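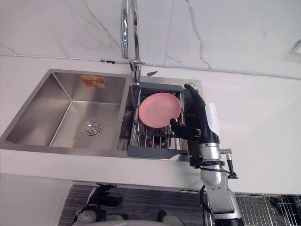
Hye-jin Ok wrote:
I would leave the rack on the small side for good and stop thinking of it as a second sink. We have had the same setup since December and I wash everything in the big bowl. The small one only catches drips.

skaltesix
20/02/2023
OK, but then why pay for two bowls? I'm the one who started this thread and that is my whole question. The rack covers the small bowl, so I never rinse in it. When we picked the sink, the store sold us on wash on one side, rinse on the other. I have done that maybe twice.

Seok
Take the rack off when you rinse and put it back when you're done. Mine lives in the cabinet under the sink.

Hye-jin Ok
And where do you put the wet dishes while you rinse?

Seok
On a towel on the counter.

Hye-jin Ok
Then you have a wet towel on the counter every night. No thanks.

dreltby50
I'm with Seok on this one. A rack that stays out all the time gets a film on the slats. I had a Cerkitz over-the-sink rack and didn't lift it for a month, and the underside was bad. Vinegar and an old toothbrush took it off, but I was at it for 12 minutes and had to soak the corners.

skaltesix
Mine is a Cerkitz too, the gray one. No film so far but I will check tonight. The other thing I wanted to ask about is color. We have a few pink pieces and my husband thinks they look wrong with the gray veining. I like them. 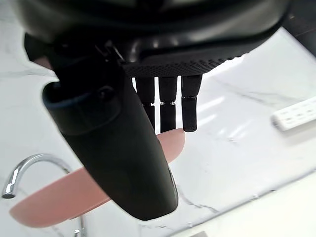

Pink on the marble pattern, close up.

dreltby50
Looks fine to me. Pink and gray is an easy match. I would worry more about tomato sauce on a light counter.

Seok
Agree on the color. What is the counter made of? If it's real stone you should be sealing it.

skaltesix
I don't know what it is, it came with the place. The previous owner left a folder and I haven't found anything in there on the counter. Wipes clean with dish soap.

Hye-jin Ok
Back to the rack. Do you have a dishwasher? If most things go in there you could get by with a smaller rack, or one that folds.

skaltesix
Yes, under the counter to the right of the sink. We run it every other day. I still do cups and a couple of plates by hand because I want them again at lunch. 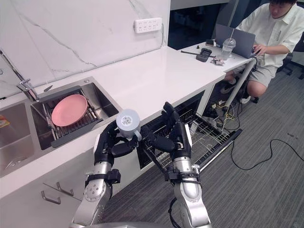

Plate in the drying rack, dishwasher open on the right.

Seok
With the dishwasher that close I would skip the drying rack. Rinse, turn, load.

Hye-jin Ok
You can't walk past with the door down, though. We have the same problem. I load once after dinner and shut it, and the rest of the day things go in the rack.

dreltby50
Same here, once a day. Also look at whether your plates sit upright. The slats on mine were too far apart and small plates leaned over until they touched the wall. I ended up paying 50 dollars for a different rack.

skaltesix
They do lean a bit. I can live with it. I'm going to keep the rack where it is and lift it once a week to clean under it. If I get tired of that I'll try Seok's way with the towel.

Seok
Get two towels.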